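Ferngate Notes: the quarterback question, again

Wednesday, October 16, 2019

We are 4 games from the end of the season and the talk in the parking lot is already about who Ferngate should bring in for next year. The name you hear most is the Menach kid, the one with the big arm who played both ways last fall. I have my doubts, and I'd like to get them down before everyone buys the jersey. 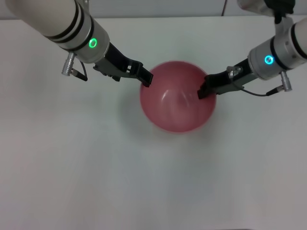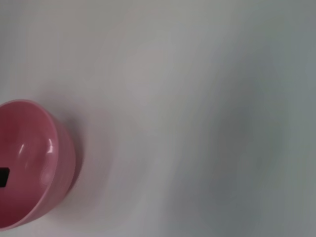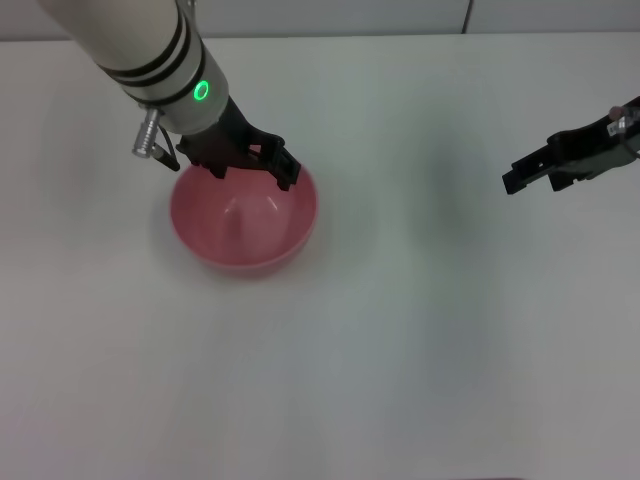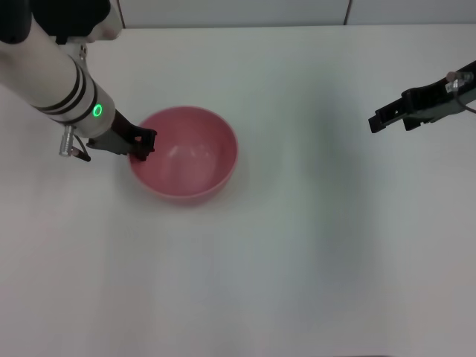

The case for him rests mostly on one night. He threw for a pile of yards against Bratport, and people who weren't there talk about it as if they had been. I was there. Bratport had two starting corners out and a safety playing on a bad ankle. Three of the long completions were balls that hung up forever and came down to a receiver with no one within ten yards of him. Good for him, he made the throws. I'd like to see one against a full secondary.

Then there is the completion rate. Supporters say 64 percent, and I can get there too if I leave out the Hrynyshyn game, where he spent most of the second half running for his life. Put it back in and you are closer to 60. That's fine for a league like ours - it's not a reason to tear up the offense.

Hòa Phùng has run this offense for two seasons with a line that changes every other week. He doesn't throw a pretty deep ball. He does get us into the right play, and he has turned it over less than any starter I can remember us having. When I asked the coaching staff what the new guy would do better, I heard the word "upside" about 10 times and not much else.

What we need is a left tackle. We needed one last October as well, and what we got was a new kicker and a speech. If there is money for travel and gear to lure somebody over, spend it on a big man who can block the edge and let Hòa stay upright past halftime. Then we can talk about arm strength.

Tryout forms are due at the field house by the end of the month. Linemen especially, please.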